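NOTA DE PRENSA

Hustetti abre en Grostitz su primer comedor de barrio con menú de temporada

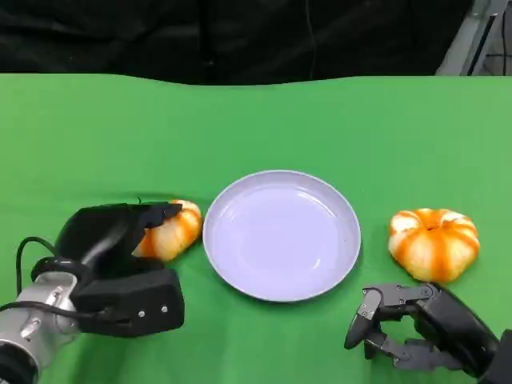 Grostitz, diciembre. La cooperativa de cocina Hustetti abre este domingo a las 13.00 h su primer comedor de barrio, en los bajos del antiguo almacén Nasrallah, junto a la estación. Cuarenta y cinco plazas, un solo turno de comida entre semana y dos los domingos. Entrada por la calle de atrás hasta que terminen las obras de la acera.

El menú cuesta 9 euros e incluye primero, segundo, pan y fruta. Se cambia cada lunes según lo que traigan los productores de la comarca. Para la primera semana: crema de apio con nuez, lentejas con col rizada, trucha al horno y compota de pera. Opción sin carne todos los dias, opción sin gluten avisando el día anterior.

El proyecto arrancó hace dos inviernos como reparto de comida a domicilio para personas mayores. De ahí salió la lista de espera, y de la lista de espera el local. Hoy la cooperativa tiene 369 socios, que han puesto la mayor parte del dinero de la reforma. El resto, un préstamo a nueve años.

"La gente nos abría la puerta y quería que nos quedáramos a comer con ellos. No podíamos, teníamos otras veinte cestas en la furgoneta", explica Gil-soo Choo, responsable de cocina. "El reparto sigue igual. Pero quien pueda venir andando, que venga. Hay mesa."

La cocina trabajará con 22 proveedores, casi todos de la zona - huerta, lácteos, harina, pescado de río -. Los contratos se firman por temporada completa y con precio cerrado. Si una cosecha falla se cambia el plato, no el precio del menú.

Vinh Diệp, coordinador de sala, insiste en que no hace falta ser socio para comer. "Nos lo preguntan cada mañana por teléfono. No, no hace falta. Se reserva o se viene, y si hay sitio se entra." Las reservas se guardan quince minutos. Las mesas son compartidas, salvo grupos de mas de seis.

Para quienes viven lejos del centro, la empresa de transporte Driveo pondrá un microbús los domingos, con salida a las 12.15 h desde la plaza de la iglesia y regreso a las 15.30 h. Gratuito con reserva de comida. Servicio confirmado hasta final de invierno, después se verá.

Por la tarde el local queda abierto para talleres. Los dos primeros, conservas de invierno y pan de centeno, ya están completos. Se abrirá una segunda fecha para el de pan, inscripciones en el propio comedor.

Datos prácticos
Apertura: domingo, 13.00 h
Horario habitual: de lunes a viernes, de 12.30 a 15.30 h. Domingos, turnos a las 13.00 y a las 14.30 h
Sábados cerrado
Precio: 9 euros, menores de seis años gratis
Pago en efectivo o con tarjeta

Los medios que quieran visitar la cocina antes de la apertura pueden hacerlo el mismo domingo a partir de las 10.00 h. Rogamos confirmar asistencia con Vinh Diệp, prensa y sala, Hustetti.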